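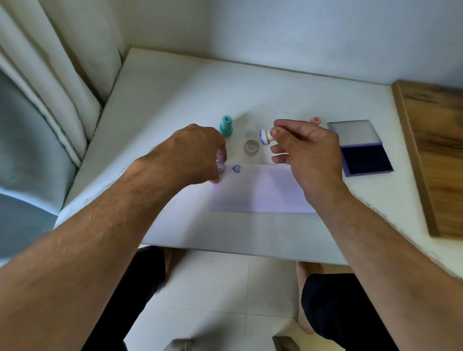 4. What the supervision logs told me

I came to the logs late in the project, and I'll admit I didn't expect much from them. Every doctoral student at Villanueva has to fill in a short form after each meeting with a supervisor, and the forms go into a system called Wondov, where (I assumed) they are never opened again. I'd filled in plenty myself with "discussed chapter, will revise." So when Montserrat Prieto in the graduate office offered me the whole lot with the names taken out, I said yes mostly to be polite.

There were 1,953 usable entries once I'd thrown out the blanks and the duplicates. Most are short. A few run on for pages, and those are the ones I kept going back to, with a cup of tea and far too many highlighters! I read everything twice, the second time in October after the interviews were done, and my coding changed quite a bit between the two readings. I've kept both versions and I compare them in Section 6.
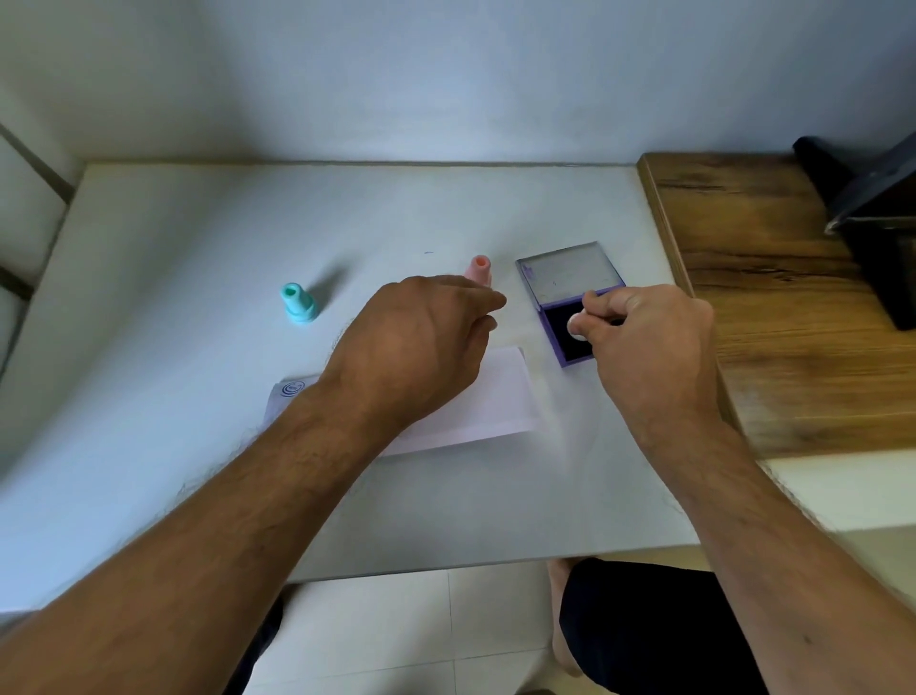
My first question was a plain one: who decides what a meeting is about? The form has a box for "agenda set by," and students tick either themselves or the supervisor. In the early months it's nearly always the supervisor. Later it gets muddier, and the box stops being much help -- people tick "student" and then write three lines about what the supervisor wanted. I ended up ignoring the box and coding the free text, with one code for topics the student raised and another for topics raised to them. 

Figure 2. Two stamps and an open ink pad.

What I saw in the pile was a dip. Students raise more and more of the topics through the first year, then go quiet in the weeks before the annual review, then pick up again. The supervisors I talked to were surprised by this. The students weren't, not even slightly. One at the Nestumside campus told me she "stopped having opinions until the paperwork was over," and I heard versions of that from several others.

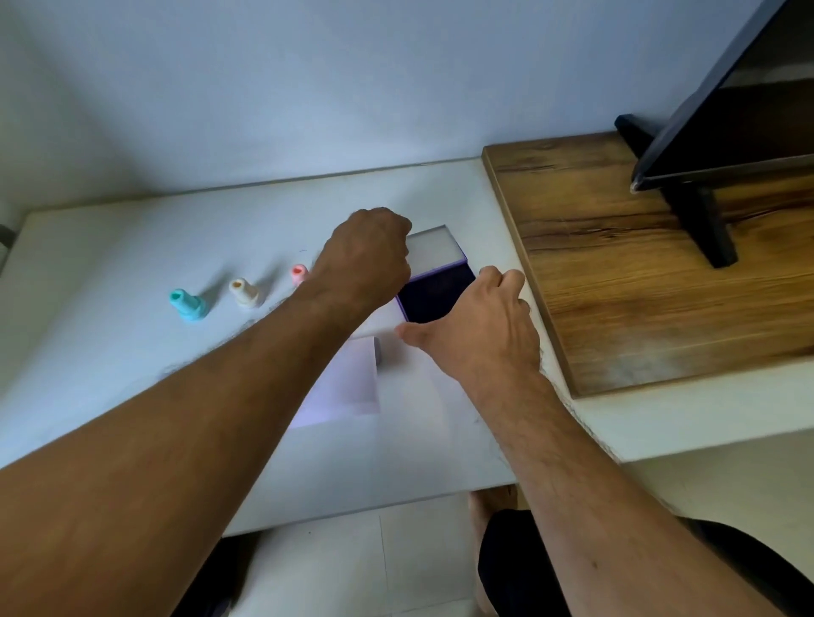
The quiet spell doesn't look the same everywhere, though. At Duvbridge the review asks for a 4,000-word report and a panel interview, and there the entries shrink to almost nothing. At Nestumside it's 2,000 words and a chat, and the dip is shallow enough that I missed it on my first reading. I'd be careful about blaming the word count. The two campuses differ in other ways too (funding, mostly, and how often people meet), and I can't pull those apart with the data I've got.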